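I have a drawer full of grippers now, and my family has stopped asking. For this round I borrowed two hand-held ones for a month, the Nuneo and the Ollora, and ran both through the same chores: socks, spoons, paperback books, soft toys. The Nuneo is the $400 one. The Ollora costs $889 and comes with a nicer case, which I will admit swayed me for a day or so!

Hard things were easy for both. Spoons, fine. Books, fine (the Nuneo dropped one on my foot, but I was rushing). Fabric is where they part ways. A plush toy squashes, then squashes some more, and the fingers have to keep closing without flinging it across the room. I did 140 grabs with each, mostly in June, mostly in my socks, and the pads mattered far more than the price tag. Soft pads with a bit of give won every time.

Toys in a box, on a bed:

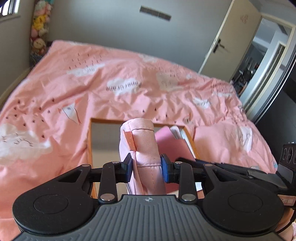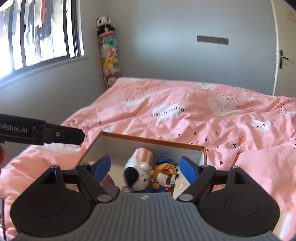
My other gripe is weight. Anything that feels light in the store feels like a brick after an hour, and my wrist was done well before the battery was. I'd love a strap. I'd also love a trigger that suits small hands, and the Ollora comes closer there. For now the Nuneo goes back in my bag, and I'm spending the difference on spare pads.

Contact Grosteso Magazine | © February 2018 | Back to top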